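Notas para la charla — Compartir piso sin acabar a gritos
Milmont, Jul 25, 2018

Empiezo saludando y dando las gracias a Paora Tautahi por invitarme (¡y por el café!). Pregunto quién ha compartido piso alguna vez. Dejo que se rían.
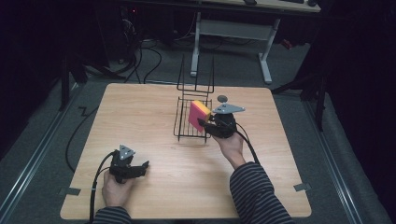 Lectura: 2 min

Cuento lo de Trorkholm: mi primer piso, cuatro personas y una sola nevera. Discutíamos por todo, pero sobre todo por los platos — yo fregaba los míos y dejaba la sartén «en remojo» hasta el jueves de otro mes, más o menos. Pausa aquí.

Luego paso al dinero. Teníamos un bote común de 60 euros al mes y lo apuntábamos en una libreta. Un mes faltaron 34 y estuvimos una semana sin hablarnos. ¡Los había gastado yo en bombillas! Enseñar la libreta si me acuerdo de traerla.

Idea que quiero que se lleven: hablar del reparto la primera noche, con pizza, antes de que alguien esté enfadado. Preguntar cosas muy tontas: a qué hora te duchas, quién compra el papel, cada cuánto se cambia el estropajo. 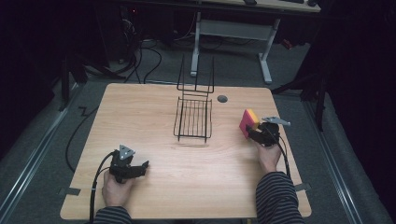
Esponja rosa y amarilla.

Si voy mal de tiempo, me salto lo de Hinds y las visitas que se quedan a dormir. Si voy bien, lo cuento entero, con el sofá y todo.

Turno de preguntas. Recordar que hay que dejar libre la sala y devolver el micro.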